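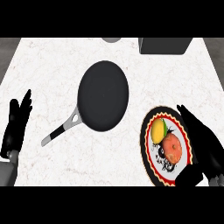 A frying pan on a white marble countertop. Illustration.

Search news and events Enter keyword Go

Estby daily writing program to return in October

Aug 12, 2019

A free program that asks people to write one page by hand every morning will run again in Estby this fall, the Lahtinen Center said.

The second round of First Page starts in October and lasts 54 days. Sign-up is open now at the center's front desk and by phone. There are 56 places, up from 14 in the first round this spring.

Participants get a blank notebook and a card with a single question on it, which they choose themselves from a list of ten. They answer the same question each morning before starting the day. The questions include "What am I putting off?" and "Who do I need to call?"

Nisha Thakur, who runs the program, said the repetition was the part people complained about most in the first week.

"They want a new question every day," Thakur said. "By the third week a few of them had asked to keep the same one for the rest of the year."

Eleven of the spring group finished the full run. Two dropped out because of work schedules and one moved away. Their notebooks stay private and are not collected or read by staff.

The group meets every other week for an hour in the reading room on the second floor. Members can talk about how the writing is going but are not asked to share any of it.

Aiman Pattinasarany, a bus mechanic who took part in the spring, said he had started journals many times and had never gotten past the first few pages. He chose the question "What would make today a decent day?" and wrote at 4:30 a.m. before his shift.

"A lot of mine just say 'get some sleep,'" he said. "But I wrote it down, and after a while I was going to bed earlier."

He plans to sign up again and will keep his old question.

Notebooks for the new round are being donated by Bedance, a stationery shop on the main street. The shop gave the center 292 notebooks in July, and those left over will go to the center's after-school classes.

Thakur said the center had looked at using Clotoron, a reminder app, but decided to stay with paper for now. Participants who want a reminder can ask for a morning text message from the center.

The program is open to adults 18 and over. People who have trouble writing by hand may type their pages or record them. Places will be given in order of sign-up, and a waiting list will be kept once they are filled.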